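31 May 2020

So the sourdough is dead. I'm not going to make a big thing of it. I fed it every morning since the lockdown started, I named it Bickerstaff, and last week it grew something pink on top and had to go in the outside trash. The internet is very firm about pink.

The good news is that I've gone back to letters! Real ones, with stamps. I used to write to my grandmother in Sarnthorpe when I was a kid, mostly to say thank you for socks, and then I pretty much stopped writing by hand for anything longer than a grocery list. In January I bought a box of old stationery at an estate sale (cream paper, a little yellow at the edges, smells like a drawer) and it sat in the closet until I ran out of shows to watch.

I've sent 18 so far. My handwriting is terrible. It starts out fine and by the second page it's leaning over like it wants to lie down. My friend Jo called to say she loved hers and could I please tell her what the middle part said. I couldn't, I'd forgotten, and we ended up on the phone for almost 4 hours. Which sort of defeats the point of a letter, but I haven't laughed that hard in weeks. 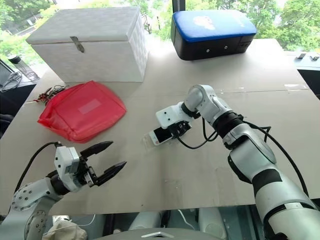 The best one I've gotten back was from Lionel Hartley, my old high school band teacher. I found his address in a Christmas card list from forever ago and figured it was a long shot. He wrote back eight pages, both sides, in green ink – all about his tomatoes, his hip, and a trip to Italy where he ate at a place called Stotetti every single night and never tried anything but the gnocchi. He also remembers that I played the clarinet "with enthusiasm." I know what that means, Mr. Hartley.

A few things I've picked up, if you want to try it. Cheap ballpoints make my hand cramp, so I switched to a felt tip and it's so much better. Write the address before the letter, or you'll have a finished letter sitting on the counter for nine days (ask me how I know). And don't save up for big news. I told my cousin all about the squirrel that's been bullying the bird feeder and she wrote back asking for more squirrel.

I'm nearly out of the cream paper now, so I need to figure out what to buy next. If anyone has a favorite that doesn't bleed through with felt tip, leave me a comment. And if you want a letter, send me your address by email and I'll put you on the list, squirrel updates included.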